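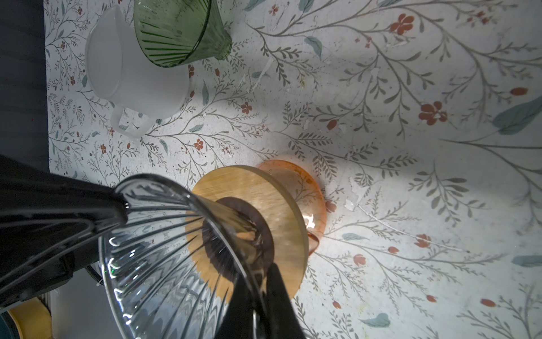
Slow Mornings in Keltusham: A Talk With the Owner of Havimell

The woman who runs Havimell, the little coffee counter on the road out toward Gudbridge, asked me to come at half past six, before the regulars, and to leave her name out of it. "Put the shop in," she said. "The shop likes attention more than I do."

She started with a secondhand grinder and 346 dollars in the register, and for the first winter she sold mostly toast. Coffee by the cup came later, after a long stay with her aunt in Villalobos, where breakfast went on until somebody mentioned lunch.

"My aunt would pour a little water, then sit down and tell you a whole story, then get up and pour a little more," she told me, laughing. "I thought she was forgetting about it! She was letting the grounds settle. I still pour that way, only with shorter stories."

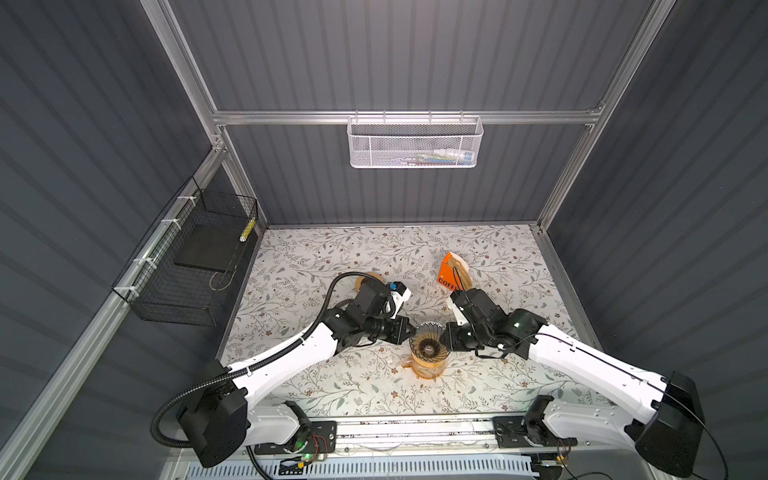 A round wooden piece on the leafy tablecloth.

I asked what people get wrong at home, and she took her time with that one - she refilled my cup twice before she got to it. "They buy too many beans," she said. "A big bag feels like a bargain, and then it sits by the stove for 2 months. Buy small, keep it in a cupboard, and come back and see me."

Last year she poured 3626 cups, a number she knows because her nephew made her keep a notebook. She had been hoping for 3000. This September she wants to add a second bench out front, and maybe a soup, though she hasn't settled on which kind. "Lentil," she said as I was putting on my coat, and then, from the doorway, "or maybe leek."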